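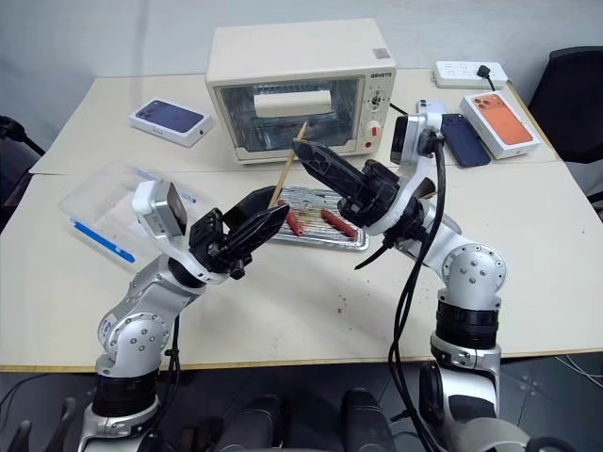
Figure 2. Two-table layout at Ritbridge, with the toaster oven on the rear table and the foil tray with two sausages on the front table.

2. Preparation surfaces and the distribution of debris

The arrangement in Figure 2 belongs to the group we code as split layouts, in which the heat source and the preparation surface stand on separate tables. Split layouts were common at Ritbridge and rare at Hilham, where a single long counter served both purposes. In total, 219 layouts were coded from still images, following the Wannasri scheme with two changes described below. Layouts in which the heat source was not visible were excluded before coding.

In a split layout the tray has to be carried over a gap or a change of surface to reach the oven door. We expected this to affect where food fragments fall. Under the Wannasri scheme the preparation surface is divided into a near zone, between the tray and the front edge, and a far zone, between the tray and the heat source. The first of our changes adds the tray itself as a third zone. In the original scheme, fragments on a tray are treated as food in preparation and are left out of the record. This was reasonable for the deep pans for which the scheme was written, but shallow trays lose material over the rim, and a piece lying on the tray may be on the table a short time later.

The second change concerns objects unrelated to cooking. The rear table in Figure 2 holds a phone box with a purple-toned image on its lid, another phone box printed in orange, and a dark blue smartphone lying face down, as well as the oven. A power strip lies at the far back edge. Items of this kind do not enter the debris record, but they reduce the clear area beside the oven and leave fewer places to set down a hot tray. We therefore recorded them as occupying objects, without regard to their function. The clear plastic container on the left of the front table was coded in the same way. Its contents, if any, were not assessed.

Debris was coded by color and relative size only. Dark crumbs, such as the few in front of the foil tray in Figure 2, were entered as dark particulate. Red or pink pieces were entered as meat fragments where their texture supported this, and otherwise as red particulate. We did not try to establish from the images whether a given mark was wet or dry, or how long it had been present. Smears on a tray were recorded as present or absent, and charred spots were recorded separately from smears. Across both sites the record contains nearly 1,000 entries, including those later set aside because the two coders disagreed.

Disagreement was concentrated in one class of image, namely those in which uncooked food rests on a tray that already carries marks of cooking. One coder entered all debris near such a tray as a product of the current preparation. The other assigned the dark particulate to earlier use and the red pieces to current use. Both readings are consistent with the written instructions, which assume a clean tray at the outset. A close view of the Ritbridge front table shows the difficulty. Two rolled pieces of raw meat rest on a ribbed metal tray smeared with brown grease residue, with dark charred spots around the center and the right side. Pink fragments lie on the tray near the right-hand piece, and a clump of red minced meat lies on the tabletop among smaller crumbs.

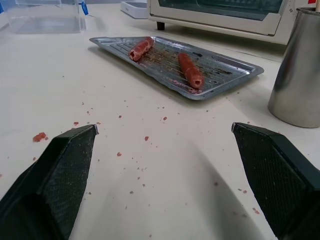

Dal Bello, commenting on a draft of this section, objected that color is a poor guide to sequence on any surface that is wiped between uses. A cloth removes loose red pieces readily and leaves the dark ones that have stuck, he wrote, so a table may appear to hold older debris than it does. He proposed that all mixed debris be entered as undated and that the split between current and earlier use be dropped from the analysis.

We have adopted the first part of this proposal. Mixed debris is now entered as undated wherever the tray shows either smears or charring. The split between current and earlier use is retained for trays with neither mark, where the coders agreed in most cases. Ka-ming Lo recoded the affected images from Ritbridge, and the Hilham images were recoded afterward under the same rule.

The recoding changed the distribution between zones less than we had expected. Meat fragments remained more common in the near zone than in the far zone in both kinds of layout. Dark particulate showed no clear preference for either zone once the undated entries were removed. The Gronisov index, calculated for each table as the share of surface free of both debris and occupying objects, was lower for rear tables than for front tables in split layouts. Most of this difference was due to occupying objects. Rear tables at Ritbridge held little food debris, and their low values should not be read as a measure of cleanliness.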